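Visit Report: Katstead Robotics Workshop
Jan 2, 2024

Our delegation was received at the Katstead site to see how a single tabletop robot cell is set up and kept in working order. The cell is operated under the Nusus project and consists of one white arm, a two-finger gripper and a camera mounted near the wrist.

The visit began with the gripper. Staff check the fingers before each shift, wipe the tips with a dry cloth and open and close them 3 times by hand command. The wrist camera is then tested on a familiar object, and the operator confirms that the printing on it can be read at close range.
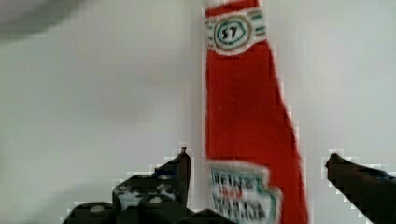
Wrist camera view of a ketchup bottle between the open gripper fingers.

Upkeep follows a log begun in September, when the cell was moved from the Gellard building. The log stood at 1,098 entries on the day of our visit. Most concern cables -- where they loop, how much slack they have at the wrist, and whether a clip has worked free. The two fingers are replaced as a pair, and a spare set is kept in a drawer beside the controller.

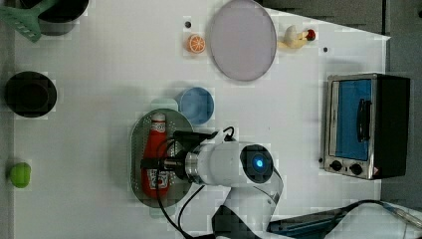

Layout of the work surface is treated as part of maintenance. Kitchen items and toys are returned to agreed starting places at the end of each session, and the white top is cleaned before the arm is powered again. After any change of fingers, the operator runs the arm at low speed over the full table and records the result.

Two questions were left open. Costello, the supplier of the wrist cables, has been asked for a longer version, and the site has yet to decide whether the 6-week inspection should be made monthly. A written reply on both points has been requested.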